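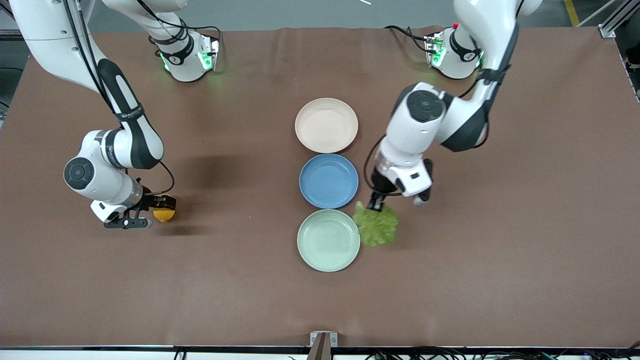

Stodel Street Rental Refresh: progress report to the Tanasarn Housing Fund
25/04/2021

Summary

The fund asked for a short report at the halfway point. We are past halfway on the money and a little short of it on the work, a position familiar to anyone who has owned a bathroom.

Your grant covers getting seven older units on Stodel Street into a condition where they can be listed and let. Four are finished. Two are in progress. The last is still being used to store the doors from the other six.

Work completed

Interior painting is done in all four finished units. The previous colour, which the old paperwork calls "harvest", took three coats to bury. Kitchen cupboards were kept and rehung, with new handles. Carpet came up in the living rooms, and the floorboards underneath were sanded and sealed, except in Unit 3, where there were no floorboards to speak of and we laid vinyl.

The front path has been relevelled. Visitors no longer arrive at the door faster than they intended.

Listings

Momeren Property is handling the lettings. The first listing drew 243 enquiries, a fair number of them asking whether the garage was included. There is no garage. The ad has been reworded to say so twice, and enquiries about the garage continue.

Three units are let and the fourth has an application in.

Spending

Paint and flooring are within budget. Plumbing is over by $500, all of it in Unit 2, where the shut-off valve was eventually found behind the plaster. We have moved $400 across from landscaping and will cover the remainder ourselves. Landscaping will now be grass.

Delays

Cetach Windows has supplied the replacement panes for Units 5 and 6 in a size that fits neither. The correct ones are on order. Painting in both units has gone ahead around the openings, which are boarded up and very secure.

Next steps

Windows in, then trim, then cleaning and photographs for both units. Unit 7 follows once the doors have somewhere to go. We expect to list it in July and will send the final accounts after that, with receipts, including the one for the valve.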